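Working Out Net Run Rate for a League Table

Net run rate separates teams that finish level on points. The method below is the one used in the Clotthorpe evening league and works for any limited-overs competition, provided every match is scored to the same rules.

What you need

The full scorecard for every completed match the team has played: runs scored, overs faced, runs conceded, overs bowled. Leave out abandoned matches and those with no result.

Step 1. Convert overs to decimals

The figure after the point on a scorecard is balls, not tenths. Divide it by six before doing any arithmetic. An innings of 18.3 overs is 18.5. An innings of 19.2 overs is 19.333. Keep three decimal places until the end.

Step 2. Correct for teams bowled out

A side that is all out is charged with its full allotment of overs. If Cleroncombe are dismissed in 16.4 overs of a 20-over match, enter 20. The same correction goes in the opponent's bowling column. A side that wins a chase with wickets in hand is entered with the overs it faced.

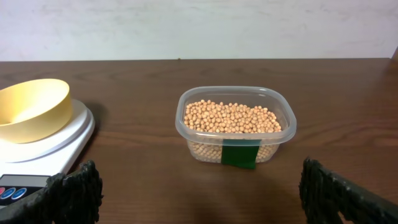
Step 3. Total the season

Add up the four columns separately. Do not work out a rate for each match and average the results, as a short chase would then count the same as a full innings.

Suppose Cleroncombe have played four matches. They scored 657 runs from 80 overs and conceded 640 runs from 80 overs.

Step 4. Divide and subtract

Runs scored per over: 657 / 80 = 8.213
Runs conceded per over: 640 / 80 = 8.000
Net run rate: +0.213

Always show the sign. Most tables print three decimal places.

Shortened matches

If overs are lost before the start, use the reduced allotment for both sides in Step 2. If a target is revised during the match, credit the side batting first with one run less than the revised target, over the number of overs given to the side batting second. Check your own competition rules first, as some leagues drop these matches from the calculation.

Common errors

Typing 19.2 straight into a spreadsheet.
Correcting the batting column for an all-out innings and forgetting the bowling column.
Including super over runs. They decide the match and go no further.
Rounding overs before the season total is taken.

To check a finished table, add the runs scored by every team and compare the sum with the runs conceded by every team. The two must match. Do the same for overs.

Last updated Dec 29, 2022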